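We write the software that sits between a hand and a robot arm. Somebody picks up a gripper, does a small job with it, and our code works out where that gripper was, what its fingers were doing and how an arm could do the same thing later. That middle part is our whole company, and we love it!

# About Minico

Minico started in Ornside with four people and one very long to-do list. We had all worked on robot control before, at different places, and we had all written the same three or four tools over and over: the time sync script, the calibration script, the thing that draws a path in 3D so you can see where it went wrong. Every time it was written in a hurry, and every time it got left behind with the project. We wanted to write those tools once, properly, and keep making them better.

So we did (we're still doing it). Today the tools have names and a test suite with 2213 tests in it, which runs on every change, including the tiny ones where you fix a typo and feel silly waiting.

## What we make

**Donnelly** is our perception package. It takes in video from a gripper and gives back a pose for every moment: where the gripper is, which way it's turned, and how wide the fingers are open. Square markers are a big part of how we check it. A printed marker has known corners and a known size, so when one gripper looks at another with a marker cube on top, we can compare the answer we get from the marker with the answer we get from the motion tracking. When the two drift apart we go looking for the bug, and that hunt is one of the most enjoyable parts of the job.

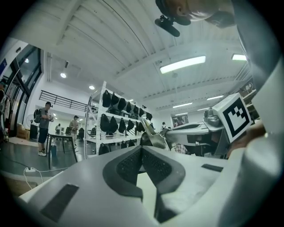
*A marker cube on the second gripper, with the room behind it.*

Rooms are hard on this kind of software, and we like them that way. Ceiling lights show up again in a shiny floor. Tall windows give you a second copy of everything. People walk through with backpacks on, and Donnelly has to decide that a moving person isn't a good thing to measure the world against. We keep a set of 261 short recordings that have each broken a release at some point, and a new version has to get through all of them before it leaves the building.

**Ivbridge** is the planning side. You hand it a tracked motion and a model of an arm, and it looks for a way to make that arm follow along without running out of reach or folding its elbow into the table. People move in ways that arms can't. We twist at the waist, we step sideways, we lean. Ivbridge shows you exactly where a motion stops being possible for the arm you picked, and it'll suggest a new spot for the base if there's one that works better. Seeing the whole path turn green after you slide the base over a little is a great feeling, even for those of us who wrote the thing.

Both packages share a viewer. It started as a debugging window in the first May we were open, and it has grown into the part our users write to us about most. You can scrub through a motion, see each joint against its limits, and lay two attempts on top of each other.
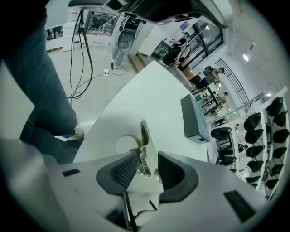
*3 min read*

## How we work

We do our work close to the hardware. A planner can look perfect on a laptop and then meet a tabletop with a curved edge, or a bundle of cables hanging right where the elbow wants to go. Being able to get up from your chair and look at the real thing changes what you write when you sit down again.

Some habits we've settled into:

- Every new hire ships a fix in the first week. A small one is fine!
- Error messages get reviewed like code. "Bad transform" is not allowed; say which one, and between what.
- Units go in the variable name. We lost a whole afternoon to millimeters once and we're not going back.
- If a tool needs a page of setup notes, we work on the tool before we work on the page.

There are 19 of us now, mostly in Ornside. About half write C++ all day and the rest move between Python, web code for the viewer and time on the floor with a gripper in hand. Everybody takes a turn answering support mail, and a good number of our best features began as a puzzled question from a student trying to get a first arm moving.

## Come and say hello

If you work on control, tracking or planning, or you'd just like to try the tools on your own recordings, write to us through the contact form. Tell us which arm you have and what it keeps doing wrong. We read those first.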